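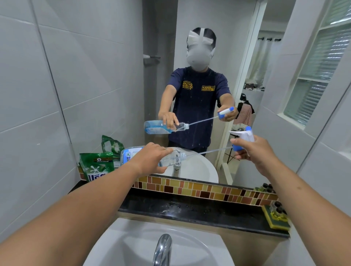 ## Ticket 751 – hot water drops out, main bathroom

**Status:** open, waiting on part
**Site:** Grunden building, unit 13
**Unit:** Hellwig continuous flow gas, outside wall, laundry side
**Controller:** Mellow wall pad, hallway
**Logged by:** tenant, via portal
**Assigned:** Kerstin Hagedorn

### As reported

"Hot water goes cold after a few mins in the shower then comes back. Basin tap does it as well but not always. Kitchen is fine. Been like this since we got back from holidays. Mellow pad flashes a code but it's gone by the time I get there with a towel on."

No code given. Asked for it, no reply yet.

### Log

**20th January, morning**

Rang tenant. Only happens with one tap running. If the kitchen tap's on too it holds. Sounds like flow dropping under the burner cut-in. Asked them to leave the pad alone and not power cycle it, want the history.

**Same day, arvo**

On site. Pulled history off the pad: code 3, 13 times. Code 3 on this model = low flow lockout per the sheet inside the cover. No ignition faults, no overheat, so not gas side.

- Gas isolator fully open
- Cold isolator at the unit fully open
- Inlet strainer – full of grit. Cleaned, back in
- Flue clear, bit of spider web round the intake, wiped off
- Flame looks normal when its running

Ran the shower after. Held for a while then dropped again. So strainer was part of it but not all of it.

**Second go, same visit**

Took the shower head off and ran the bare arm. Holds, no drop. Head back on, drops. Head is a Vasto low flow one, tenant swapped it in before Christmas. Badly scaled too. Soaked it in vinegar in a bucket, better but still marginal.

Basin: aerator out, rinsed, grit in that as well. Basin ok with it out, still cuts with it back in if the lever is only half way. Thats just how a low flow mixer goes on a continuous unit, but it shouldn't lock out, only go cool.

Tempering valve next. Under the bathroom basin, at the back. Outlet pulsing a bit, hand on the pipe you can feel it. Strainers in the valve had the same grit. Cleaned both sides. Set temp unchanged.

Result: shower held with the old head the tenant had kept in the cupboard. With the Vasto head it still cuts out now and then.

### Where the grit came from

Checked with the office, main in the street was shut for works while they were away. Timing fits. Unit 11 had brown water the same week, see their ticket. Have asked for the strainers to be checked on the rest of that riser before we get thirteen more of these.

### Current thinking

1. Grit through the line, knocked flow down everywhere. Mostly dealt with.
2. Vasto head too restrictive for this heater. Leave the old head on for now.
3. Tempering valve still suspect. Last service on the tag is March, no year on it, great. Ordered a replacment cartridge.

Not replacing the flow sensor yet. Quick check of it in the diag menu, reads steady with the bath tap open. Burner count on the diag screen is 3,000 on the dot, which I don't believe, but it's not the problem today.

### To do

- [ ] Fit cartridge when it turns up, recheck outlet temp with the thermometer
- [ ] Flush line again, bath tap full bore
- [ ] Re-clean inlet strainer, expect more grit
- [ ] Clear pad history so we get a clean count
- [ ] Tenant to text the code if it comes back, photo of the pad is fine
- [x] Old shower head on
- [x] Basin aerator rinsed and refitted

Tenant's home most mornings, text first. Side gate sticks – lift it and push. Key to the meter box is back on the hook at the office, not in the ute.

KH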